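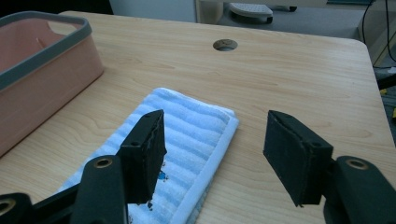 Photo: Barbara Gajewski

We use cookies to remember your basket and see which pages get read. Carry on browsing and we'll take it you're fine with that. OK / Cookie settings

Posted 2019-10-06 by Barbara Gajewski

Berkby hard wax oil, clear satin

Back in stock after a long gap. Sorry to everyone who rang. The Virnton depot had it down as discontinued, it isn't, they'd mixed it up with the old Berkby floor varnish. Same oil as before, new lid.

For indoor wood. Desks, kitchen tables, shelves, stair treads, window boards. Light woods stay fairly light but everything goes a touch warmer, so if you want the bare look ask for the Berkby Pale instead (not in till April, before you ask).

Tins are 630 ml. Sold singly or in a box of 6. Box price is better, ring for it, the website still won't do it properly.

Getting the table ready

Old varnish has to come off, all of it. Oil won't go through varnish, it just sits on top and stays sticky for days. Sand with the grain, finish at 180 grit. People go finer and then wonder why the oil won't take. Hoover, then a cloth barely damp with white spirit. Leave it overnight.

Cable holes: pull the grommet out first if it will come. If it's glued, mask it. The raw edge inside the hole drinks oil, so give it a good dab with a small brush and go back to it before you do the next coat. Same for rounded corners where the end grain shows. They go dark if you leave a puddle, wipe them back sooner than the flat.

Putting it on

Stir, don't shake. Thin coat, brush or lint-free cloth, along the grain. Wait 5 minutes, wipe off what's left with a clean cloth. Looks like nothing has happened at this point, it has. Second coat next day. A third on worktops and anything that gets hot mugs.

Don't do it in a cold garage. Edivaldo Peixoto in the workshop did a whole run of shelves in his last winter and they were tacky for a fortnight.

RAGS. Lay them flat outside to dry or soak them in water in a metal bucket. Never in a ball in the bin. Oily rags can heat up and catch fire on their own, its not a scare story.

Looking after it

Damp cloth, drop of washing up liquid, dry it after. No spray polish. Scratches can be sanded locally and re-oiled, main reason we like oil over varnish for desks. Rings from glasses usually go with a light rub and a dab more.

Goes well with

Marciniak flat brushes, the wide one. Marciniak cloths, sold by the bag. Abrasive sheets under Sanding.

Questions we get

Over stain? Yes if it's fully dry, test underneath frist. Over old wax? No, strip it. Outdoors? No.

Open tins keep if the lid's knocked down properly. Skin on top, lift it off and strain the rest.

Collection from the trade counter or by carrier. No air freight on this one, it's flammable.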